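Progress report to the Tosten Fund, Wednesday, June 30, 2021
Churchyard lettering project, Plomov

Hello all, and sorry this one is a bit longer than the March report. There's more to tell!

We've now surveyed all 83 headstones on the north side, and 8 of them have had their lettering recut or repainted. I'd hoped to be further on, but the slate ones have been slow going. Two had started to flake along the top, so I stopped cutting and got Witold Malinowski over from Brakoris to have a look. He reckons they'll take a shallow recut if we leave them alone until the autumn, and I'm inclined to trust him (he's been at this a lot longer than I have).

The sandstone has been much kinder. The old lead letters on the Nam family stone were mostly still there, and we only had to replace the missing ones and dress them back flush. The family came to see it and were very pleased – there may have been tears, and not just theirs.
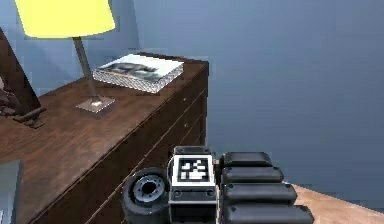
Money next. We've spent £742 since March, nearly all of it on lead, enamel paint and getting my chisels retipped. The £500 you set aside for scaffolding hasn't been touched, and I'd like to ask if we can move it over to gold leaf for the three marble tablets inside the porch. They were gilded originally and black paint would look wrong on them, I think.

Still to do over the summer: the porch tablets if you say yes, the granite kerbs by the gate, and typing up my notes on who's buried where. I've also had two families ask about adding new names to old stones, and I've told them to write to the parish first.

Let me know about the gold leaf when you can, as the supplier wants an order by the end of next month.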